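4.2 Working near a live arm

Rules for the compartment box task, Derese cell. Read before Monday shift.

1. Arm on hold before anyone reaches over the table.
2. One person reaches at a time. Say it out loud. 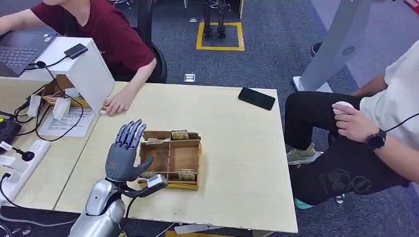
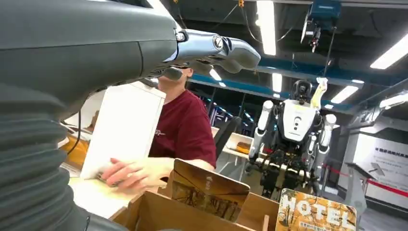
Fig. 4-2. Hand and box, person seated at the table (first); gripper side (second).

3. Cables off the walkway. Check agian after every break.
4. Reset code 116 — hold, wait, then release.

CAUTION: no reaching while status reads 378. Stop first.

Note: questions to Kyu-ri Wang, ext. 2855.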